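Subject: Re: [heltwood-swap] Tags, seams and the spring clothing table

Thanks to everyone who answered my first note. I have put the replies together below, since several people wrote only to me and the rest of the list should have them too. The earlier message is quoted for those who joined in May.

> From: Duván Rivadeneyra
> To: heltwood-swap
>
> I priced 181 pieces for the Boltville sale and I am not happy with how we did it. Some tags went through the knit with a barb and left a hole. Some were pinned, and the pins came out in the bags. Two people asked me whether the price was for the jacket or for the set, and the tag didn't say.
>
> Can we agree on one way of tagging before the next sale? I would also like to stop taking coats with broken zippers. We had a whole rack of them and sold one.
>
> Also, does anyone still have the long folding rack from the Palaniappan hall? It is not in the closet.

I will take the rack first. It is in my garage, behind the snow tires. I took it home to fix the caster and forgot to write it on the sheet. It rolls now, but keep the heavy coats toward the middle or it leans.

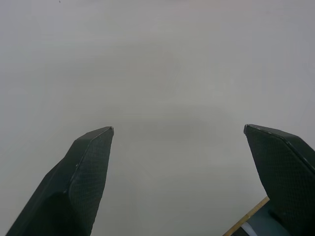 *Posted by Yhon Salazar to heltwood-swap*

On tags, most of you want string. The barb gun is faster, but it only belongs in a seam or through the care label, and in a rush people shoot it wherever the cloth is closest. I did it myself with a silk blouse last year and had to mark it down to almost nothing. So string for anything knit, thin, coated or lined, and the gun for jeans and work pants only, through the label.

Where to tie it:

- Jackets and track tops: zipper pull, or the hanging loop inside the collar
- Shirts: top buttonhole
- Sweaters: through the care label, never through the knit
- Pants and skirts: belt loop, or the care label if there isn't one
- Sets: tie both pieces to one tag and write SET in capitals

Somebody asked if we can leave the original store tags on when a thing comes in unworn. Yes, leave them on. Buyers like to see them. But put our own tag next to it with our price underlined, or the people at the cash box end up arguing over which number counts. If the store tag hangs in the middle of the garment, fold so that it stays on top.
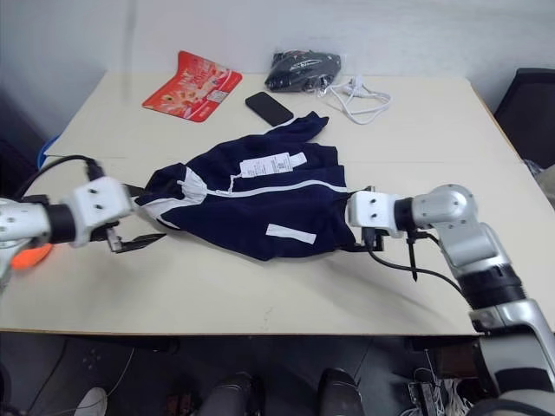 *Navy top with a white stripe, price tag on a white string.*

Write the size on our tag even when it is sewn in the collar. People pull things inside out to find it and then they don't fold them back. Use the big block letters we had on the old Triledix cards, not the cursive. A regular pencil smears after a few hours of handling, so please use ballpoint.

Now the zippers. I agree with Duván for the most part. I would still take a coat if the slider is only off the track, because that is a five-minute job with pliers. If teeth are missing, say no thank you at the door and give people the address of the textile bin. It is easier to say it then than to carry the coat back out at the end of the day. The same goes for elastic that has gone hard. Pull on the waistband once before you accept it. If it crackles, it won't sell.

A few of you asked about the numbers. We took in $745 at Boltville and paid 135 of that for the hall. The rest is in the account apart from 30 in coins, which stays in the cash box as change for next time. I don't have a split between adult and kids' clothes. If somebody wants that, we would have to use two colors of string, and I am willing to try it if a second person helps me cut the lengths.

I still disagree with the idea of ironing everything. Shirts, yes. Track jackets and fleece don't need it, and a warm iron on a printed stripe or a plastic patch is a good way to ruin both the jacket and the iron. Hang them in the bathroom while you shower and most of the creases drop out. If something still looks rumpled, fold it with the sleeves behind and put it on the table instead of the rack.

Donations can come to my porch after 6 in the evening. Please bag them by size if you can, and keep shoes separate. I have room for maybe a dozen bags before I have to start using the hallway.

Duván, can you bring the leftover string and the hole punch? I have the scissors and the tag stock.

Yhon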